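Open day at Gretero, August 13, 2023

We drove out to the Gretero building in Riria for the summer open day. Entry was free and the parking lot was full by late morning, so we walked the last two blocks.

The ground floor belongs to Dehghan, who repair and refit furniture for schools and clinics. Staff had put out a rack of old chair legs and let visitors try pulling the caps off. Mine took both hands. They said 487 pieces had gone through the shop between December and the open day - mostly chairs and stools.

Iltadero has the rooms upstairs. We waited roughly 4 minutes for the elevator and then took the stairs. The rooms are bright, with a pale tiled floor that shows every bit of glare. Most people went straight to the coffee table and missed the floor-level displays, so we had time to look at those properly.

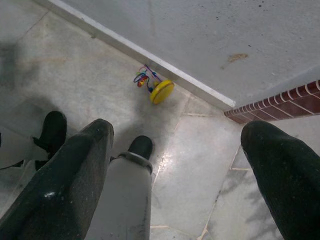 Glossy black rounded tips, one of them resting on the marble-like floor tiles, upstairs.

The next open day is planned for December. Bring cash for the coffee.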